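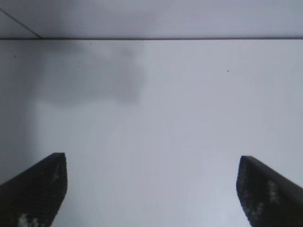 4. Benches, shade and the lunchtime walker

Section 3 treated the two parks as if people went to them in order to be in them. Many do not. At Manalo Green a good share of visitors are on their way to the bus, and at Zana Park the path by the pond is the shortest line between the school and the bakery. A survey that stops people and asks them how they are enjoying the park will catch these walkers too, and they are polite enough to say that they are enjoying it very much.

We therefore went back to the answers collected in April and sorted them again, this time by where the person had been stopped. Of the 203 people who agreed to talk to us, those met on the through paths gave short answers and high marks. Those met on benches gave long answers and low marks. Ha and Magbanua found the same pattern in their earlier work at Patberg, and put it down to the benches. We are inclined to agree with them, having sat on ours.

Figure 4 sets out the plan used for both sites. Each park was divided into strips running away from the main gate, and every bench was given to the strip in which most of it stood. One bench at Zana Park straddles two strips with great fairness and was settled by Soriano, who tossed a coin. The plan shows seats and tree cover only. Bins were left out at the request of the parks office, which was moving them at the time and would not say where.

Shade mattered more than we had expected, and the view mattered less. The pond at Zana Park appears on the council's leaflet, its website and the side of its van, yet the benches facing it were the least used of any we watched. They face south and have no trees. The favourite seat in either park looks straight at the back wall of the Cunent depot and stands under a large lime. People who used it spoke of it warmly. Several asked us not to put it in the paper, and we have kept its number out of Figure 4.

Length of stay is harder to pin down. Malabanan timed sitters in spells of 15 minutes, a period chosen to match the parking meters, and anyone still seated at the end was entered as "stayed". This lumps together the man finishing his sandwich and the man asleep. Castillo has argued for a longer spell, and on a warmer day we might have listened.

Figure 4. Seats and tree cover at Manalo Green and Zana Park, by strip. Paths closed for resurfacing are drawn as open, in line with how they were used.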